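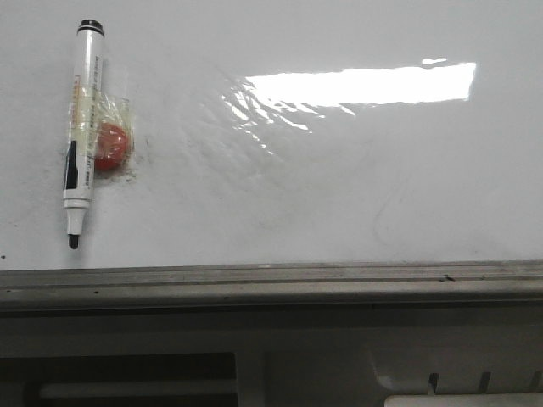 Fendgate Parallel Fingers, Set of 2

Hi, Leilani Obi at Nulteck! I wrote our shop rules for working on vertical glossy surfaces, and folks kept asking which fingers they were written for, so now both live on one page.

Black, blunt-tipped, sold as a pair. Please read the rules before you order – they decide whether these fit your cell.

Rule one: close the fingers on nothing before every session and check that the tips line up. If they don't, stop and re-seat them. 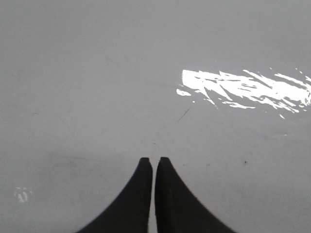
Rule two is speed. I cap approach at 20 mm/s for the last 40 mm, and I do the risk assessment again whenever the part changes (yes, even for a marker!). Hollis Mahmoud wanted it faster and we argued about it until May. The cap stayed.

Rule three: keep hands off the board while the arm is enabled, and tape down your parts list where everyone can read it.

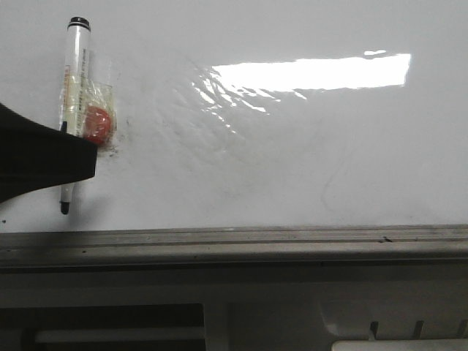 Gripper at the marker, whiteboard job

Inspect the pads every 3000 cycles and log it. Spares ship with the Dodo mounting kit, screws included.

Page updated February 12, 2019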